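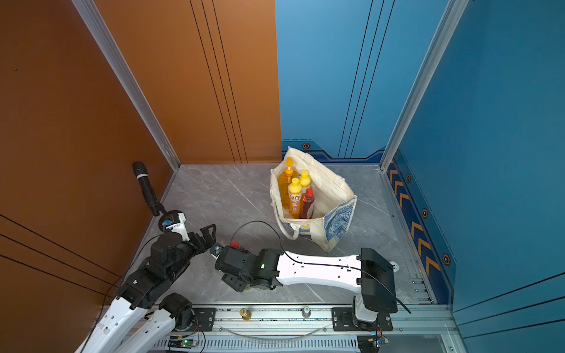 Two arms on one rail, with the tote bag of bottles standing on the floor of the cell.

When a company asks me how much money it should put aside for a first robot cell, I ask to see the list. The list is always the same. On the first line there is the arm, with its price to the last penny. On the second line, if we have two arms, there is the second arm. Then comes one line with the word "accessories" and a round number, which somebody has chosen because it looked modest.

I believe this order is wrong, and I would like to say why.

In April I spent some weeks helping Willems, a small packing firm in Rumness, to prepare its request for the coming year. Their job sounds easy: bottles go in and out of a soft bag. The first draft gave 19 lines to the arms and their software and two lines to everything else. Everything else means the rail, the mounting plates, the walls, the cables, the little boards and their wiring, and also the bags and bottles themselves. Nobody had asked for a single spare bag.

A canvas bag is not a box. It leans, it folds, and its handle can hang where a gripper wants to go. If you plan tests with such a thing, you must buy many of them, and many bottles with different caps, and you must buy them before the arms arrive. We wrote 40 bags into the second draft. The manager, Stavros Karagiannis, crossed the number out and then, after one night of thinking, he wrote it in again. I respect him for this.

The cables deserve their own line too. A quotation from Clokenari, which we received for the frame, offered cable guides as an option for 300 pounds. It was the first thing the firm wanted to remove. But a loose cable near a moving arm costs hours, and the hours of a technician are in no catalogue. They are paid from a different budget, so the person who saves the 300 pounds does not feel the loss. To me this is the real fault in how we plan.

Some colleagues tell me that a careful plan makes a small firm afraid and that it is better to buy the arm first and learn. I understand them. At Masulport they did so, and they do have an arm now — it waits for its mounting plate.

My proposal is simple. Write the list from the floor upwards. Begin with the objects to be handled, then the surface, the rail, the power and the cables, and put the arm on the last page.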